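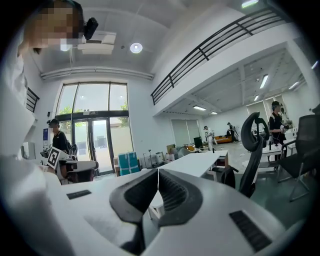 Pinza manual en la sala de trabajo de la planta baja, con el altillo al fondo.

Informe de seguimiento n.º 5
Proyecto Arna: automatización asistida de tareas de manipulación
Entidad ejecutora: Stostetti
Destinatario: Fondo Prurkstead, área de empleo e industria
Julio de 2018

1. Estado general

El proyecto avanza conforme al calendario aprobado, con una desviación en el paquete de clasificación de piezas pequeñas, que se detalla en el apartado 3. Durante el periodo se han registrado 459 demostraciones válidas con pinza manual, realizadas por el personal de preparación de pedidos. Se han descartado 34 por defectos de registro.

2. Cambios en los puestos de trabajo

La incorporación de la pinza manual ha modificado la jornada de siete personas. Cada una dedica una parte del turno a ejecutar con la herramienta las mismas operaciones que antes hacía directamente con las manos: coger, girar, depositar y cerrar. El resto del turno se mantiene en el puesto de origen.

El personal valora de forma positiva que se le consulte sobre el orden de las operaciones. Se han recogido también dos quejas reiteradas: la fatiga de muñeca en las sesiones largas y la incomodidad de la cámara de cabeza para quienes usan gafas. Desde junio, las sesiones incluyen una pausa intermedia y se permite el cambio de mano.

La representación de la plantilla ha solicitado que las grabaciones no se utilicen para medir el rendimiento individual. La dirección ha aceptado la petición por escrito y el texto se adjunta como anexo B.

3. Incidencias

El suministro de dedos de recambio, a cargo de El Ouafi, llegó con retraso. Ello obligó a aplazar las pruebas con piezas de menor tamaño, que se trasladan al próximo periodo sin coste adicional para el Fondo.

4. Formación

Katsuhiko Uchida, responsable técnico, ha impartido la formación inicial al personal participante. Dos operarias han pasado a revisar demostraciones, función que no existía antes del proyecto. Su categoría profesional está pendiente de definición y se propone resolverla antes del siguiente informe.

5. Próximo periodo

Se completarán las pruebas aplazadas y se iniciará la comparación entre el ciclo manual y el asistido. Se solicita autorización para traspasar a formación el saldo no ejecutado de la partida de viajes.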